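3.2 Why plain surfaces make people whisper

I should say up front that I came to this question by accident. I was sitting in the reading room at Pondley, trying to finish a completely different chapter (on door signs, of all things), and I noticed that I was hearing every page turn in the place. The room had just been repainted. All the old posters were gone, the cork boards too, and people had started talking in the tiny voices they use in a church. Same room, same chairs, same crowd as far as I could tell. So I dropped the door signs and started asking around!

My first guess was plain acoustics. Cork and paper soak up sound, bare plaster throws it back, and if your own voice comes back at you a little louder than you expected, you turn it down. I still think that's a big piece of it. But when I ran the listening test at our second site, Wannasri, where the boards had been swapped for plain panels with the same padding behind them, I got the quiet voices again. That bugged me for weeks.

Let me back up and explain how I went about it. I asked 96 adults to sit in one of two rooms and read a short recipe out loud to a stranger across the table. One room was busy, with shelves and fabric and a big map of the Skodska valley, and the other was bare. The recipe was for plum dumplings, chosen because it has no hard words in it and because I like plum dumplings. Nobody was told the study had anything to do with loudness. Afterward they filled in a one-page form about how comfortable they felt, and then they got a sandwich.

By "bare" I mean pale on pale, with nothing pinned up and nothing patterned, so the eye slides off the table and onto the wall without much to stop it. Figure 4 gives the general idea of the surfaces.

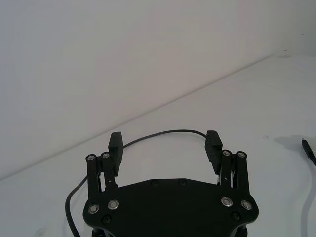 Figure 4. White tabletop against a smooth white wall.

In the busy room, readers averaged 73 on the loudness scale I describe in Section 2. In the bare room it was 62. That's a bigger gap than I'd bet on, and I had to go back through the recordings twice before I believed it. I also listened for speed and didn't find much. People read at pretty much the same pace in both rooms, they just pulled their voices in.

The comfort forms were messier. Plenty of readers said the bare room felt "clean" or "calm," and several of those same people also said they felt watched in it, sometimes on the very next line. A few wrote that it reminded them of a dentist. I don't know how to score a dentist, so those comments went into the appendix as written.

One thing I'd do differently is the table. Ours at Witura, where all the reading sessions took place, was wider in the bare room by the length of my hand, and a wider table ought to make people speak up. If anything that works against my result, but it's sloppy, and a reviewer of an earlier draft was right to grumble about it. The next round, planned for April, uses matching tables and a longer recipe.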